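Come Help Me Run the Open Day at Pendosent (and Try the Grippers Yourself)

Posted March 2022

Hi! I run the demo floor at Pendosent, and I'm looking for 12 people to join me for our open day in June. If you like talking to strangers, don't mind being on your feet, and have ever wanted to get your hands on the kind of tools we use to teach robots how to pick things up, please keep reading.

Last time we opened the doors, 263 people signed the visitor sheet, and I had two helpers. Two! I lost my voice by lunch and spent the afternoon pointing at things. So this year I asked for a real crew and, to my great surprise, got the budget for one.

What you'd be doing: mostly showing visitors how a hand-held gripper works and then letting them have a go. You hold the thing, squeeze, pick something up, put it down someplace else, and try to do it a little more smoothly the next time. It's harder than it looks for the first few minutes and then it gets kind of addictive (I have seen grown adults refuse to give it back). We'll have the Clernex bench going as well, and you'll take turns walking small groups over there and answering whatever they ask. Kids ask the best questions. You're allowed to say "I don't know, let's find out."

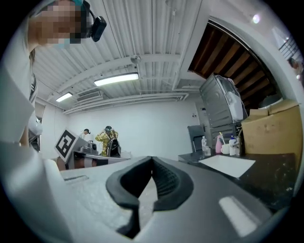

A hand-held gripper up close on the demo floor, with the workbench behind it.

You don't need any background in engineering. One of my best helpers last time came straight from a job in a garden center. I'd much rather have somebody patient who can explain a thing five different ways without sighing. If you speak a second language, tell me, I'd love that!

The practical stuff: it's one full day, plus a training evening the week before. The evening runs 2 hours and you get paid for it, same rate as the day itself. Lunch is on us, and so is parking in the lot behind the Okafor building. Wear closed shoes. Long hair goes up when you're at the Clernex bench, and there's a box of hair ties by the door for everyone who forgets, me included. You need to be 18 or older.

Shifts on the day are split so you get a break after every two groups. If you can only do the morning or only the afternoon, apply anyway and say so. I can usually make a half day work.

To apply, send a few lines to the open day desk at Pendosent, Jernidthorpe site. No resume needed. Just tell me who you are, whether you can make the training evening, and about a time you had to explain something tricky to someone who'd never seen it before. Funny stories are welcome (mine involves a vending machine and my aunt).

I read every message myself, usually at night with a cup of tea, so give me up to 5 days to get back to you. Dates and start times will be in my reply. Hope to hear from you!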